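Skip to content
Search this repository Search

Datasets / Botany / Trees and shrubs

# Pusico Bark and Leaf Notes

Hello, and thanks for stopping by! Pusico is a plain-text collection of notes on trees and large shrubs, written by people who walk the same paths over and over and like to write down what they find. Mirko Ferri started it as a list of the alders along the creek at Jurska, and it has grown a good deal since then — mostly sideways, the way an old hazel does.

## What you get

There are 300 records in the main file, `notes.csv`, and each one covers a single tree on a single visit. Another 200 sit in `unsorted.csv` while we argue over the willows (they cross with each other so freely that we may be arguing for years).

Every record has 9 fields:

- tree_id
- species
- height_m
- habit
- bark
- twigs
- leaves
- fruit
- remarks

Heights are in meters, measured with a clinometer where the ground allowed it and left blank where it didn't. Please don't read a blank as zero! Giorgia Messina lost a whole evening to that one.

## How the words were chosen

Bark is described in everyday terms, such as "peeling in strips" or "gray with corky ridges," and we list the accepted ones in `terms.md`. If you need a stricter vocabulary, the Fesell branch maps ours onto the usual botanical one, though it stops short of the conifers. 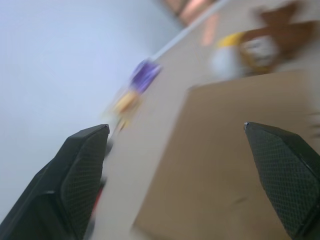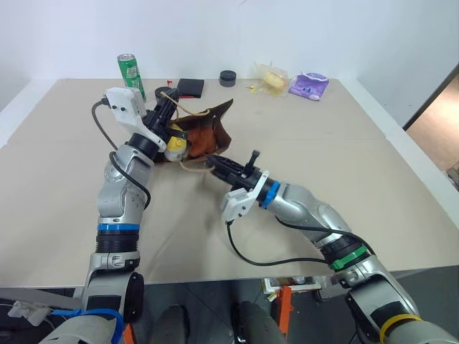
## Known gaps

Winter visits are thin, and nearly all the twig notes come from November, so buds are covered much better than flowers. The hawthorns need a second look. Version 8 fixed the swapped leaf margins in the Pangaribuan plot, and if you downloaded anything older, it's worth fetching the file again.

Corrections are very welcome, even tiny ones. Open an issue with the tree_id in the title and tell us what you saw.

We use cookies to remember your settings. Accept Decline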